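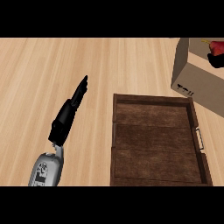 A simulator will flatter any demonstration you feed it, one reader wrote in after our last piece on remote control, and asked what Jarar had to say to that. We put it to the engineer who runs the company's teleoperation work, and who asked to be quoted by job only.

"It flatters the contact," the engineer said. "Friction is a parameter somebody typed in. The approach is a different matter. If the operator comes in at a poor angle, the rendered arm comes in at a poor angle, and that gets recorded."

Jarar's current exercise is a pick and place in simulation. The virtual stage has a plank floor, a wooden tray with a raised rim, and a cardboard box with a red fruit on top. The operator is told to bring the fruit to the tray. Control is by a handheld unit called Holler, which reads hand position and passes it to the arm as a target pose for the gripper. Joint angles are solved downstream.

A full set for one task is 400 demonstrations, split among 4 operators. Each operator works for 15 minutes and then stops.

"After that the wrist gets lazy," the engineer said. "You see it in the logs before the operator feels it. The rotation about the tool axis starts to drift, and the corrections get larger."

The other route is guiding by hand, where a person holds a physical arm and moves it through the task with the motors in a compliant mode. Jarar does this on a bench rig, Shezi, and keeps the two kinds of data apart.

"By hand you get clean paths and very little hesitation. You also get poses that only exist because a person was pushing on the elbow. Played back under power, some of them sit close to a joint limit. With remote control the path has to be one the controller could follow – otherwise it would not have been recorded."

Asked which one new operators learn faster, the engineer said hand guiding, without much doubt. Depth is the problem with the remote setup. Operators see a flat view and tend to stop short of the object, then creep forward with the fingers closed and open them late. The instruction sheet now says to open the gripper before starting the descent.

Pauses are kept. An earlier version of the recording software, Werna, trimmed any stretch in which the gripper pose did not change.

"That was a mistake on our part. The trimmed policy never waited for anything. We put the pauses back in October and retrained from the raw files."

Failed attempts are also kept, under a separate flag, and are not used in the first round of training. The engineer would not give a success rate for the present policy. The release point for the fruit is still being changed, and the height of the tray rim has to be cleared with the fruit in the gripper, so the working envelope is larger than it was for the empty arm.

Last updated: 26/06/2019
Filed under: Interviews, Teleoperation, Learning from Demonstration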